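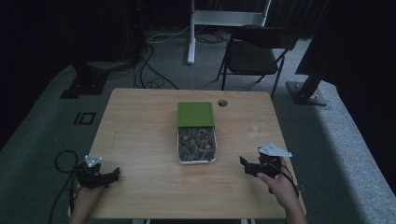

Skendlow Table and Desk Cleaner, concentrate

Skendlow is a water-based cleaner for tables, desks, shelves and counters. It takes off fingerprints, pencil, dried juice, coffee rings and the gray film that builds up where people rest their arms. It has no dye and no added scent, and it does not leave a shine.

Made by Kudix. Sold as a concentrate, to be mixed with tap water in any clean spray bottle.

Mixing
Daily wiping: 2 capfuls to a full spray bottle.
Sticky or greasy tables: 4 capfuls to a full spray bottle.
Fill the bottle with water first, then add the concentrate. Adding it the other way makes a lot of foam. Use cool water. Mixed cleaner keeps for 3 months with the cap on, so write the month on the bottle.

How to use
Brush off crumbs and grit. Spray the cloth instead of the table, and wipe along the grain. For dried-on spots, lay the damp cloth over the spot for a minute and wipe again. Go over the surface once with a dry cloth. There is no need to rinse, except on tables where food is put down without a plate.

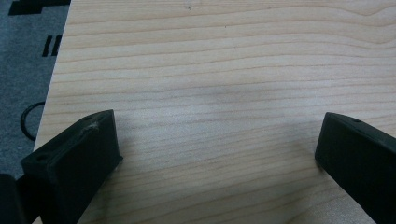 Pale wood with a fine grain. Wipe in the direction of the lines.

Where it can be used
Lacquered and varnished wood, veneer, laminate, melamine, painted metal and most hard plastics. On oiled wood, use the weaker mix and expect to re-oil a little sooner. Do not use it on waxed furniture, bare wood, marble or screens. Try it first on the underside or the back of a leg, and let it dry before you decide.

What it will not do
It does not remove permanent marker, heat marks or scratches, and it is not a disinfectant. For marker, see the Ardeleanu spot pads. If you need to disinfect, clean with Skendlow first, dry the table, and then use your usual product by its own label. Never mix the two in one bottle — or any two cleaners.

Sizes
Trial bottle, 100 ml
Standard bottle, with measuring cap
Refill pouch, no cap — keep the one from your bottle

The measuring cap was changed in April. Old and new caps hold the same amount, but the old one does not fit the new bottle.

Customer comments
"We use it on the reading room tables at closing. No streaks, and the smell of the old stuff is gone." Luminița Mocanu
"Good on desks. I wish the pouch had a better spout." Bakari Kinyua

Storage
Keep upright, out of the reach of children, and above freezing. If it has frozen, thaw it at room temperature and shake well.

Questions about bulk orders go to Veronica Ilie at the Kudix sales desk.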